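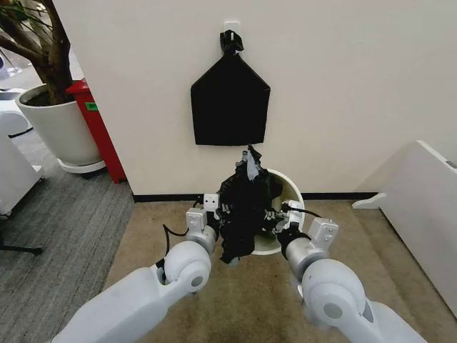 Room Care Basics, Handout 3: Small Bins and Bag Changing
Clitholm Evening Program in Building Upkeep

Welcome back, everybody. Last time we got a little carried away with floors (my fault, I do love a good carpet talk), so the small wastebasket got squeezed into the final few minutes and deserved better. I've written the notes out properly so you can read them at home before we meet in Room 604.

Please bring your Grellari workbook. We'll be filling in the bin page together, and it's much nicer if you don't have to share.

Why the small bin matters

Most offices have one big bin that gets plenty of attention and a whole scatter of little ones that don't. A little bin beside a wall, on carpet, is the one people use for tea bags and apple cores, and a drip there goes straight into the pile. A good liner, put in properly, saves you a lot of kneeling with a cloth later on.

Keeping spare bags near the bin

I'm very fond of a hook on the wall over the bin. One small adhesive hook will hold a light plastic bag by its knot or its handles, and then the next liner is right where you need it. Wipe the wall first and let it dry, press the hook on firmly, and give the glue time to take hold before you hang anything from it — the packet will tell you how long.

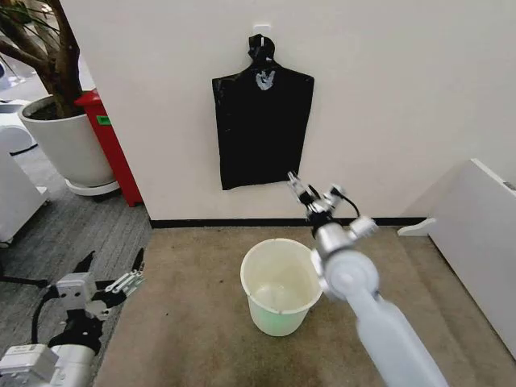 Height is a matter of taste, within reason. I like the bottom of the bag to stay well clear of the bin, so that you can lift the bin straight up without brushing against it. If the people in the room are shorter than you are, put the hook where they can reach it. You'd be surprised how often we forget to ask them!

Taking the bag down

Go gently. Thin plastic stretches, and if you haul on one low corner while the knot is still caught on the hook, you may well end up with a long thin tail and a hole. Hold the bag lightly with one hand if you need to steady it, and lift the loop up and off the hook with the other. Then undo the knot, open the mouth wide, and give the bag a good shake so the air gets into it. 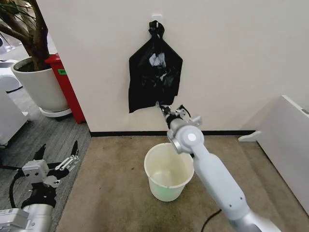 What should I do if the knot is too tight to undo?
Set that bag aside for something flat and light, or snip the top off just under the knot if there's enough length left to fold over the rim. Picking at it with your nails usually tears it.

Fitting the liner

Look inside the bin before anything else. If there's grime at the bottom, wash it and dry it. Lower the bag in, push the bottom down with your fist, and fold the top over the rim by at least 2 inches all the way around. A rolled rim is a help, as the plastic sits under the lip nicely. If the bag is too wide, gather the extra at the back and tie it in a small knot.

At the Tarar site we change small liners at 8 in the morning, before people settle at their desks. Yours may run differently, so go by the sheet on the cupboard door.
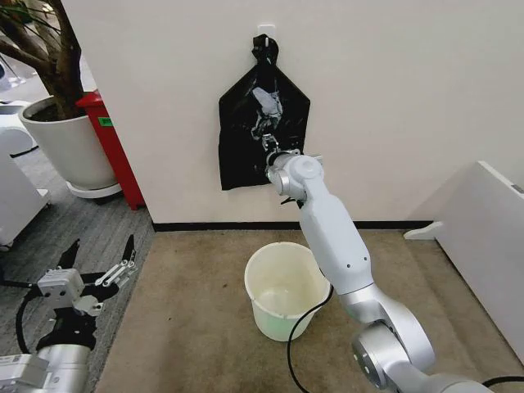
How often does an office wastebasket need a new liner?
Change it whenever there has been food or anything wet in it. With dry paper only, the same liner can stay for a few days, as long as you empty it and it isn't torn.

For next time

Read the Zinorura leaflet on bag sizes, measure one small bin at home or at work across the top and down the side, and write both numbers on the bin page. Old towels are welcome too if you have any to spare, as we'll be washing bins in the second half.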